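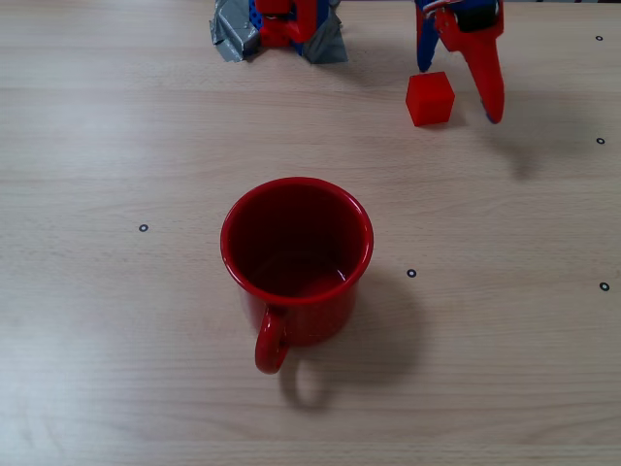 Open Day Pre-Demonstration Inspection - Tabletop Arm Station

Trusance > Facilities > Matby Site > Visitor Events > Checklists

Print this page | E-mail this page

Applies to: Prakik station, February 2025 open day. To be completed before visitors are admitted.

1. Work surface clear except for the red mug and the red cube. PASS
Comment: Spare cubes are to be kept in the drawer during the session.

2. Black circular markers on the tabletop present and unobstructed. PASS
Comment: Do not clean this area with solvent.

3. Tape at the arm secure. PASS WITH COMMENT
Comment: The gray tape is wrinkled. Press down the edges before each session - replace if any edge lifts.

4. Gripper fingers checked for looseness. PASS

5. Mug empty. No drinks at the station. PASS

6. Visitor line marked on the floor, 80 cm from the table edge. FAIL
Comment: Line measured short on the Bolger Hall side. Re-mark and reinspect.

7. Group size limited to 20 persons. PASS
Comment: The host stops the arm before admitting the next group.

8. Stop button within reach of the operator and tested. PASS

Station may not open until item 6 is signed off. Next scheduled review: September.

Shares: 20 | Comments: 0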